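Jan 21, 2023
Posted to the Flindovel sewing and textile care list by the list member at Otgate

Last updated: Jan 21, 2023

Re: Felt pads and pressing wool at home

Dear all,

I read the message from November again this week and I think it did not get a full answer, so I try to give one now. I quote the part that matters:

> I bought a thick wool pressing mat because many people on this list
> recommended it. The first month I was very happy. Now the mat smells
> when I use steam, and the table under it has a white mark. Do I use
> too much steam, or did I buy a bad mat? My old ironing board never
> did this, but it is too narrow for the coat pieces I have to press.

I don't think you bought a bad mat. Wool felt keeps water for a long time. When you press with steam, part of the water goes through the cloth and stays in the felt, and the bottom side of the mat is against the table, where no air can come. The white mark is from this water and the heat together. I had the same mark on my mother's table and it was not a nice conversation.

What I do now is simple. Under the mat I put a folded cotton sheet, and under the sheet a wire rack of the kind for cooling cakes. When I finish, I stand the mat on its side against a chair until the next morning. I never leave it flat overnight, also when it feels dry on top. The top tells you very little.

About the smell: a new wool mat always smells a little, like a sheep in the rain. It becomes less after some weeks. If it becomes stronger, then the mat was put away damp. Mine came back to normal after two days outside in the shade with wind. Please don't put it in the washing machine. I did this with my first one and it came out 13 inches wide and as hard as a shoe.

For coat pieces I have a different opinion from most members here. I think a big padded table is better than any mat. I bought the cover cloth from Cuypers and the padding from Fondent, two layers, and I pulled everything tight over an old door and fixed it with staples on the back. The door is 44 inches shorter than the table in the class where I learned to sew, but it is enough for one coat front with the facing beside it. Pull from the middle first and go to the corners last. If you start with the corners, you will have a wave in the middle and you will see this wave in every piece that you press – I speak from experience.

Choose a calm color for the cover. White shows every scorch, and a strong color can go over to a light fabric when there is steam. Gray is good.

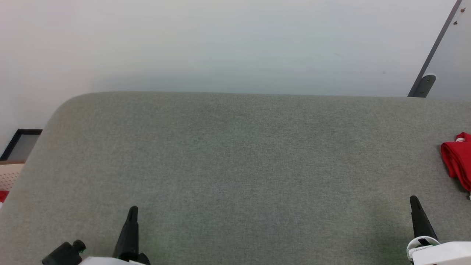
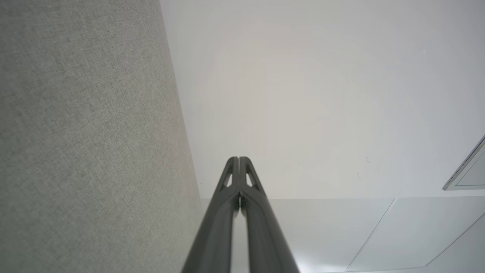
One more thing about the steam. Many people hold the button down all the time. For wool coating I give steam for a moment, put the iron away, and press with a piece of flat, dry wood until the cloth is cool. The wood takes the heat and the water, so much less goes down into the padding. Since I work like this, my pressing is better and the padding stays much drier.

If the mark on your table is still there, try a dry iron on low over a cotton towel, only a few seconds each time, and look often. It worked on my mother's table, but not completely. Try it first on a place that is not visible.

Kind regards from Otgate

Comments (3)

The cake rack is a good idea, thank you. I used a bath towel until now and it was always wet underneath.

Does the door not become too heavy to move? I live on the fourth floor and would have to store it behind the bed.

I wrote the November message. The mat is outside now and already smells better. The table I will try on the weekend, when I am alone at home.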